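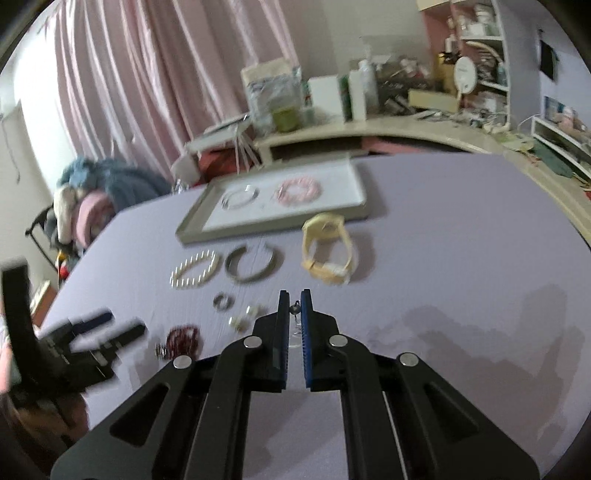

写真:手持ちグリッパーで銀色の小さなペンダントを扱う作業。薄いラベンダー色の布の上に、ブレスレットや腕時計などを並べている。

プレスリリース
4月

共同工房ヴェイソン(Vason)、手持ちグリッパー「トレンティーノ」の製作資料を公開
小さく細いものを扱うための、自宅でも組み立てられる道具

共同工房ヴェイソン(所在地:ノルトポート)は、工房の会員が自宅と工房で製作してまいりました手持ちグリッパー「トレンティーノ(Tolentino)」について、部品図、組立手順書、および作業記録の一部を、4月より公開いたしますことをお知らせいたします。資料はどなたでも無料で読むことができます。また、工房に来ることができる方のために、製作会を5回開催いたします。

当工房は、いろいろな国から来た会員が集まる小さな工房です。このお知らせも、日本語を母語としない会員が書いております。読みにくいところがございましたら、お許しください。内容についてのご質問は、末尾の窓口でお受けいたします。

■製作の背景

私たちは最初、机の上で物をつかんで動かすロボットアームを作りたいと考えておりました。しかし、アームの全体を自宅で作ることは、場所の面でも費用の面でも簡単ではありませんでした。モーターの音について家族から意見をもらった会員もおります。そこで、先にアームの先端だけを作り、人の手で持って動かすことにいたしました。

手で持って動かしますと、どの角度から指を入れるとつかみやすいか、どのくらい指を開いておくとよいか、ということがすぐに分かります。モーターをつけてから同じことを調べる場合、プログラムを直す時間が毎回必要になります。私たちのように、仕事の後の時間で製作する者には、この差は大きいものでした。

対象物には、会員の家にある装身具を選びました。積み木や空き箱は早い段階で問題なくつかめるようになりましたので、もう少し難しいものが必要でした。細い鎖のついたペンダントは、つかむ場所によって下がり方が変わります。ビーズのブレスレットは、つかむと形が変わります。金属の腕輪は固く、表面がすべりやすいものです。幅の広いバンドの腕時計は、立てて置いた場合と寝かせて置いた場合で、つかみ方がまったく違います。このように性質の違うものが家の引き出しの中にそろっていることは、私たちにとって新しい発見でした。

■「トレンティーノ」の構造

本体は黒い板状のリンクを組み合わせた構造で、三角形の穴を開けて軽くしております。リンクは銀色の丸いピンでつながっております。二本の指は平行を保ったまま開閉いたします。指の内側には、細かい溝のある青いパッドを貼りました。

パッドの溝については、何度も作り直しをいたしました。最初の型は溝が深く、鎖が溝の中に入ってしまい、指を開いても離れないことがありました。次の型は溝がほとんどなく、今度は丸いビーズがすべりました。現在の型はその中間です。完全な答えではありませんが、鎖とビーズの両方をつかむことができますので、公開する型といたしました。前の二つの型の図面も、参考のため資料に入れております。

ピンの穴は、印刷したままの状態では少しきつくなるように設計してあります。リーマーで少しずつ広げてください。一度に広げますと、指先にがたつきが出ます。指先のがたつきは、積み木では気になりませんが、細い鎖では非常に気になります。もし広げすぎた場合は、その板だけを作り直すことができます。板は左右で共通ではありませんので、印刷の前に部品番号をご確認ください。

同じ形のものを2台作り、両手に1台ずつ持って使うこともできます。片方で物を押さえ、もう片方で持ち上げるという作業は、1台ではできません。ただし、2台を同時に使うことには慣れが必要です。最初は机の広さに余裕を持たせることをおすすめいたします。

■作業の場所について

特別な設備は必要ありません。普通の部屋の机で作業ができます。ただし、机の上には布を敷いてください。硬い天板の上では、落としたものが転がり、探す時間が長くなります。また、布があれば、指先が天板に直接当たることを防げます。布の色は、つかむ物と違う薄い色が便利です。濃い色の布も試しましたが、小さいビーズの影が見えにくく、会員の評判はよくありませんでした。

布にしわがあると、指先が布も一緒につかんでしまうことがあります。作業の前に手で平らにしてください。浅いトレイを一つ置き、つかんだ物を入れる場所と決めておきますと、作業の始まりと終わりがはっきりいたします。トレイの縁が高すぎると指の根元が当たりますので、低いものを選んでください。

■作業記録について

会員はこれまでに、つかんで置くまでの作業を1,269回記録いたしました。このうち1,000回分を、今回の資料と一緒に公開いたします。残りの記録は、対象物の名前の書き方が会員ごとに違っており、まだ整理が終わっておりません。整理ができましたら、順番に追加する予定です。

記録には、うまくつかめなかった作業も含まれております。落としたもの、途中でやめたもの、隣の物まで一緒に持ち上げてしまったものも、そのまま残しました。将来、モーターをつけたアームで同じ作業を行うときに、失敗の記録も役に立つと考えております。

■製作費用

材料は、樹脂の板材または印刷用の樹脂、ピン、ねじ、細い金属の棒、パッドの材料です。1台分の材料費は、およそ2,372円でした。これは工房で材料をまとめて購入した場合の金額です。個人で少しだけ購入される場合は、もう少し高くなります。工具の費用は含まれておりません。

■製作会のご案内

製作会は、ノルトポートの工房内、作業室「ダルトベルク(Daltberg)」にて行います。開始はいずれも午後2時です。全回に参加していただくことを基本といたしますが、初回と最終回だけの参加もお受けいたします。

第1回 部品の印刷と切り出し
第2回 ピン穴の仕上げとリンクの組み立て
第3回 指とパッドの取りつけ
第4回 布の上での練習と、記録のつけ方
第5回 2台での作業、およびモーターをつける場合の相談

参加費は無料ですが、材料費は各自でご負担ください。持ち物は、動きやすい服装と、つかんでみたい小さな物です。高価なもの、思い出のある大切なものはご遠慮ください。青いパッドの色が移ることはこれまでありませんでしたが、金属の表面に細かい傷がつく可能性があります。

お子様の参加も歓迎いたします。小さな部品を使いますので、保護者の方が必ずご一緒にお越しください。

■今後の予定

次の段階では、現在の指とリンクをそのまま使い、小型のモーターで開閉する型を製作いたします。すでに試作を始めておりますが、つかむ力の調整がまだ十分ではありません。固い腕輪に合わせた力では、柔らかいブレスレットの形が崩れてしまいます。力の調整について経験をお持ちの方がいらっしゃいましたら、ぜひご意見をお寄せください。

左利きの会員から、握りの部分が使いにくいという指摘も受けております。こちらは図面の修正が進んでおり、製作会の期間中にお渡しできる見込みです。

■資料の利用について

公開する図面と手順書は、個人での製作、学校や工房での利用に限り、自由に変更してお使いいただけます。変更した図面を公開される場合は、「トレンティーノ」をもとにしたことを書き添えてください。販売を目的とする利用については、事前にご相談をお願いいたします。

■共同工房ヴェイソンについて

ノルトポートにある会員制の共同工房です。木工、電子工作、縫製の設備があり、会員は自分の製作物を持ち込んで作業をしております。見学は随時受けつけております。

■本件に関するお問い合わせ

共同工房ヴェイソン 広報担当
お問い合わせは、工房の受付、または工房ウェブサイトの問い合わせページよりお願いいたします。日本語と英語でお返事いたします。お返事までに数日かかる場合がございます。

以上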